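**Speaker notes: the bench at Hattar, and who stands beside it now**

Thank them for having me. Mention the long drive up from Clasau, and the pie. 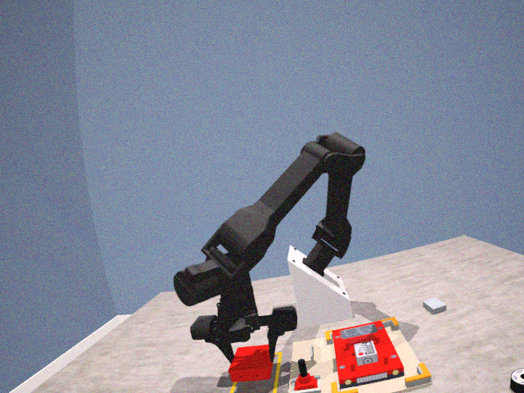 So, when we started at Barnus we had 2 people on the board bench, picking up blocks and setting them down again, shift after shift, and I was one of them for longer than I care to say! (Pause here, someone usually laughs.) My wrists were glad to hand that part over. My pride took a bit longer.

Talk about the jobs next. The bench crew at Hattar moved over to checking and rework, and they were paid for the training, which I'd argue for again at any workplace. Own up that the first month was rough. People missed the chatter, and we should have asked them about the layout before we drew it.

Numbers, slowly: 439 boards a shift before, 887 now.

Then Ramavari, where we go in September. There are 214 people on that floor, and I'd love them to hear it from the Hattar crew first, over a cuppa, with plenty of time for the grumpy questions.

Leave ten minutes for the room. Bring the spare clicker.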